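Najwa Sfeir folds clothes on the bed. She has a table for it, bought for the purpose, and it holds a lamp and the mail. "A table gives you an edge to bump into," she says. "With a bed I can lay a garment out at full length and walk to the other side."

Sfeir spent 17 years in the alterations room at Delton, a uniform supplier, and now writes the care sheets that go out with garments from Brullby. The sheets are short. The one for work pants runs to 300 words, and she considers that too long.

Her method starts with the surface. The cover should be pulled flat before anything goes on it, and it should be quilted if possible. Smooth sheets let fabric slide. A busy print is useful with dark clothing, she says, as the outline of the garment is easy to follow against it. Black on navy is the combination she avoids.

Pants on the holiday bedspread

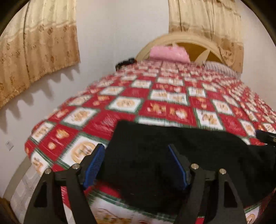
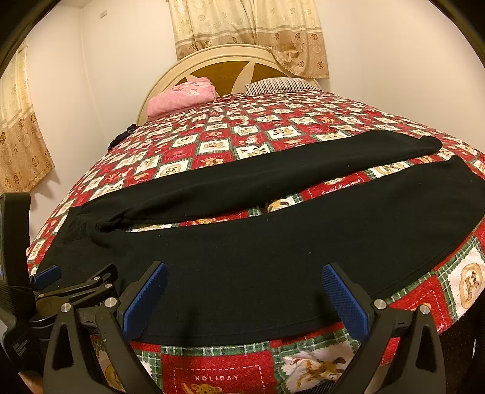 "Black pants are the ones people get wrong," Sfeir says. "They can't see the seams, so they fold to wherever the cloth happens to lie." She finds the seams by touch, starting at the hem. The inseam and outseam of each leg are brought together, which puts the crease line at the front and back. One leg is then laid on the other, and the waistband is squared last.

She disagrees with the common advice to start at the waist. Most waistbands are cut on a curve, with the back higher than the front, and a fold that begins there will drift by the time it reaches the knee. "The hem is close to straight. Use the straight end."

Soft fabrics need a different touch. Sfeir does not pull them tight. A knit or brushed cloth will stretch under the hand and spring back after the fold is made, leaving a ripple across the thigh. She lifts the fabric slightly and sets it down again until it lies flat by its own weight.

Lint is dealt with while the legs are open. She uses a damp palm, moving from waist to hem in one direction. Rollers work, but she finds the adhesive can leave a film on matte black cloth after repeated use. At Delton the rule was one pass per side, then turn.

For storage she folds the stacked legs in thirds, hem toward waist. Folding in half and in half again makes a thicker packet and puts a hard line at the knee. The thirds fold also stands upright in a drawer. Her own drawers are a Zein set, shallow, and take three pairs across.

Asked how long a pair should take, she declined to give a figure. Brullby once asked her for a timed version of the sheet and she sent back the original with the spelling corrected.

She is working on a sheet for pleated skirts, due in March. The draft calls for pins, and she wants to remove them. "People don't have pins," she says. "They have a bed and ten minutes."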